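Meldale Hall Energy Retrofit
Progress report to the Nornstead Fund
26/05/2026
Prepared by Severyn Zakharchenko

Spending to date is $2840 of the $3219 released in the first instalment. The remainder is committed to the second round of draught sealing.

The fund asked whether the plug-in timers and heater settings introduced in October have cut electricity use. I can't say that they have. The bills are lower, but the winter was mild and the Flalell dance group cancelled 10 of its evening bookings. Cyril Treloar believes the savings are real and has a spreadsheet to that effect. I have read it twice and still don't see how the bookings were allowed for.

The electrical cupboard has been sorted and the older power boards thrown out. Small plug-in items now live in trays.
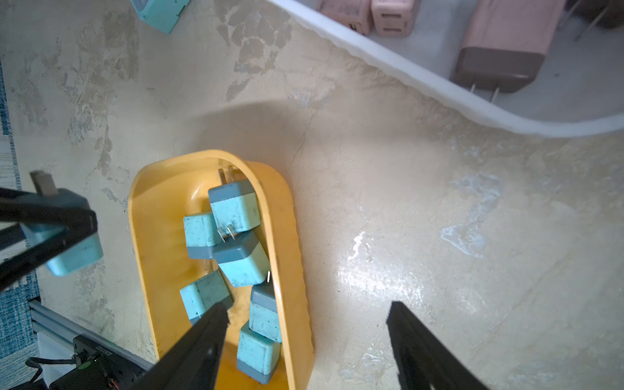

Light-blue plug adapters in a yellow tray.

Kuzmenko supplied the wall insulation quote. It promises a payback period of 10 years, a figure that assumes the hall is heated every day. It isn't. I have asked for the calculation to be redone on our own hours and am still waiting. Until it arrives I would not recommend releasing money for that stage, whatever the brochure says about comfort.

There is also the state of the surfaces. Lining over damaged plaster without knowing the cause seems to me a good way to pay for the same job twice — the quote has no allowance for repairs at all.
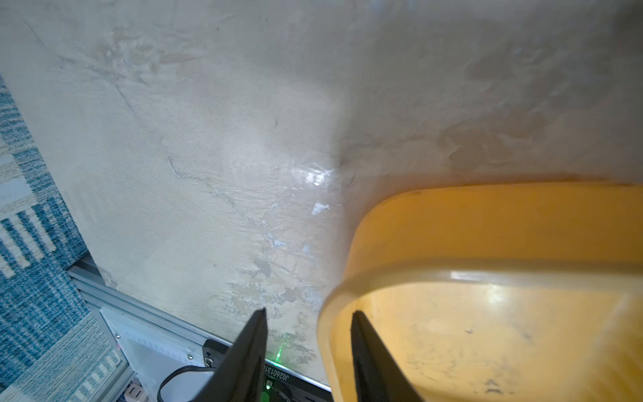 Cracked and peeling wall surface with brownish staining, yellow container at right.

Next period: seal the side doors, read the meter weekly at a fixed hour, and get a second opinion on the plaster. Cyril will keep the booking diary alongside the readings so the two can be compared. We ask that the second instalment be held over until the revised quote is in.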